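# Round and Round We Go: The Webring Is Back

At the very bottom of a page on repairing accordions, under the guestbook and a hit counter that read 934, I found three little links: previous, random, next. I clicked next. I landed on a page that listed every drinking fountain in one small town, with ratings. I clicked next again and got a recipe site written completely in lowercase, and by then it was past midnight and I was grinning at my screen like a kid.

If you missed webrings the first time, the idea is simple. A bunch of website owners agree to link to each other in a circle. Each site carries the same small strip of links, and if you keep pressing next long enough you come back to where you started. In the nineties there were rings for ferrets, for model trains, for people who collected airline sick bags. Then search got good and most of the rings went quiet.

The one I'd stumbled into is called Nikix, and it has 699 member sites as I write this. It has no theme at all. The only rules are that a person has to have made your site and that the strip has to work on a phone.

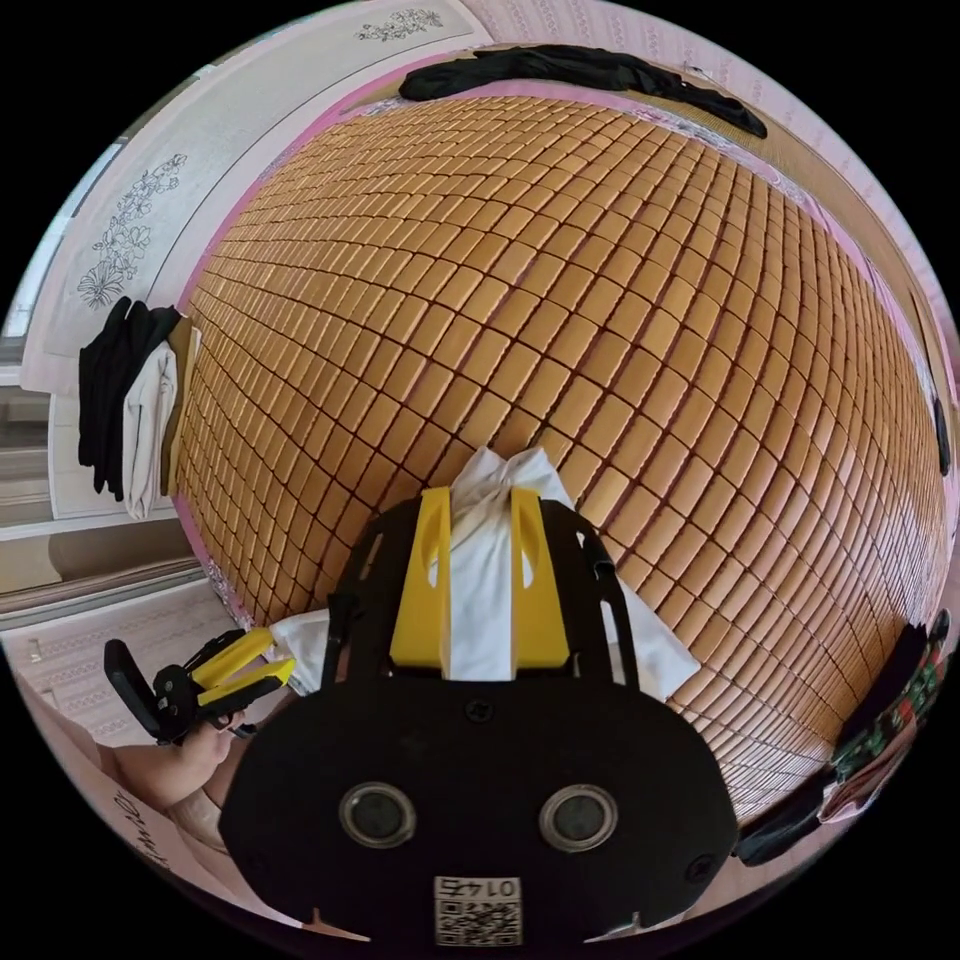 Fatima Edet told me she joined with a single page about soup. She had built it over two evenings in May and figured she'd have maybe four readers, all related to her. "Then a stranger wrote to argue with me about barley," she said. "I was so happy I printed the email." Her site, Pukia, now runs to dozens of pages, most of them still about soup, and she answers every message herself, including the barley people, who have multiplied.

That's the part I keep coming back to. A link in a ring is a kind of introduction. Somebody decided your page should stand next to theirs, and visitors show up already in the mood to poke around. They read the about page. They sign the guestbook! When was the last time you signed a guestbook?

Running a ring takes less machinery than you'd think. Nikix keeps its member list in one plain text file. When you press next, a tiny script called Awasthi looks up the site you came from, finds the line below it and sends you there. The whole script is shorter than this article. It's hosted on Bulard, and the bill comes out of Edet's pocket, because last year she took over the ring as well as the soup.
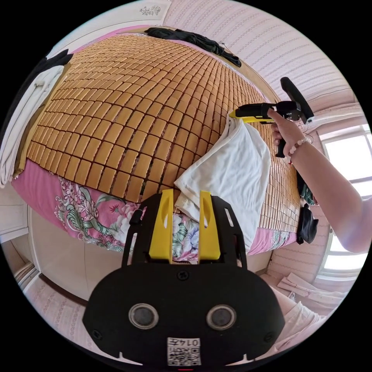 *White cloth on a bamboo sleeping mat.*

The hard part is dead links. One site goes offline, its strip goes with it, and the circle has a hole. In the old days a hole could strand you on an error page with no way forward, and plenty of rings fell apart exactly like that. Awasthi checks every member site overnight and skips the ones that don't answer. After 6 missed checks in a row, the owner gets a polite email. Edet wrote the email herself and has rewritten it a lot, worried that it sounded like a parking ticket. The current version opens with "Hi, is your website okay?"
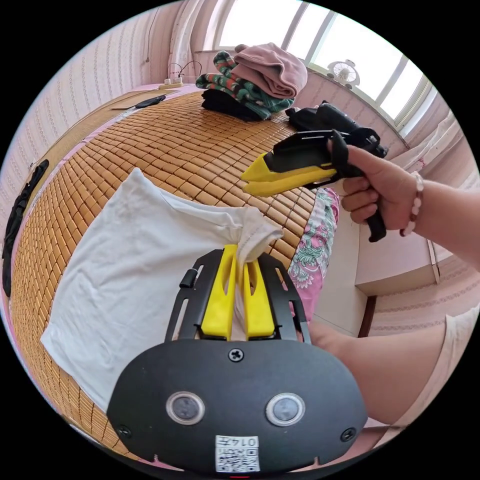

People write back to that one. Some forgot to renew a domain. One had moved the whole site to a new address and was so pleased to be missed that he put up a page thanking the ring by name. A few say they're done, thanks, it was fun, and their line comes out of the file.

Joining means adding the strip to your page, sending in your address and waiting for someone to look at it. A real person does look, so it can take up to two weeks. Edet likes to read several pages of each new site before she adds it, which slows things down and is also, she admits, the reason she does this at all. She has turned away shops and link farms, and one very well written site about gutters that was selling gutters.

If you don't have a site yet, start with one page. Plain HTML still works beautifully – the accordion site is nothing but headings, paragraphs and photos of reeds, and it loads before your finger leaves the mouse. Write about whatever you'd bore a friend with. Put your name on it, or a name. Skip the pop-ups. 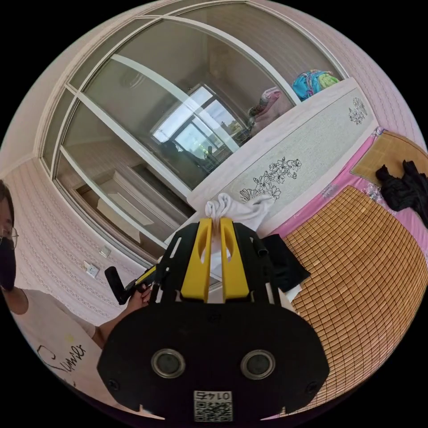 *A white sock, gripped and pulled up into a soft knot.*

There are smaller rings too, if a big mixed one sounds like a lot. I've since found a ring for people who keep weather diaries and another for hand-drawn maps, and I've lost a good chunk of an evening to each. I've also put up a page of my own, on the bus shelters along my old route to school. It's in the queue at Nikix now, and I check my guestbook more often than I'd like to admit. So far there's one entry, and it's a question about barley.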